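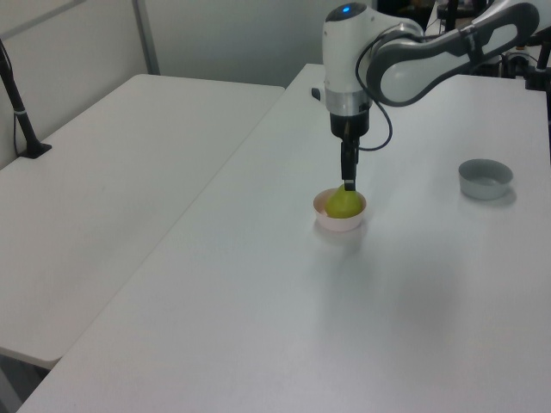 Frequently asked questions about the Nosik collection

What is the Nosik collection?
Nosik is a set of recorded examples for teaching a robot arm to move small things on a table. Each example contains one short task from start to end, for instance moving a pear from a pink bowl to a gray bowl. We store the camera video, the positions of the joints, the state of the gripper and one sentence which says what the task was.

Who makes it?
The recordings are made at our workshop in Festville. Henrike Wegener is responsible for the plan of tasks and for the final check. The labeling is done together with our partner office Ziltley.

How many examples are there at the moment?
The current release has 2,000 examples in 179 tasks. The next release will add 700 examples, and most of them will be with fruit and with bowls.

How is one example recorded?
A person guides the arm with a hand controller from a chair beside the table. Before the start, the person reads the task sentence aloud and puts the objects in their starting places. The recording begins when the arm is in its home position and stops when it has returned there. Please do not touch the table between these two moments.

Do the objects always stand in the same place?
No. For every task we have a sheet with starting places, and the operator takes the next line of the sheet each time. If the bowl always stands on the same spot, the system learns the spot and does not look at the bowl. We had this problem in our first release, and it took us a whole month to see it.

Why do you use a pear and not a cube?
We have cubes also, in the older tasks. A pear is narrow at one end and wide at the other, so it matters where the fingers close. It can also roll inside the bowl when it is touched from the side. These are the situations from which we want to have many examples.

Do you keep the examples that failed?
Yes, but separately. In the current release there are 194 failed attempts, and they are not counted in the 2,000. Each has a short note, such as "slipped on lifting" or "released too early". An attempt where the operator corrected the grip and then finished the task is counted as good – these are very useful for training.

How fast should the operator move?
At a calm and even speed. New operators often wait above the object for a long time while they think, and then the system learns to wait too. If you need to think, please stop the recording and begin again.

What is the Orbán check?
It is our name for the second viewing. A person who did not record the example watches it without the task sentence and writes down what was done. If the two sentences do not agree, the example goes back to the operator.

May I record examples with my own arm?
You may, if your arm can save joint positions together with the video and the clocks agree. Write to us first and we will send you the task sheets. We can not accept video alone.

Are people visible in the videos?
We try to avoid it. Examples where a face can be seen are removed before release.

When does the next release come?
It is planned for April. Files from the current release will keep their names, so you will not need to download them again.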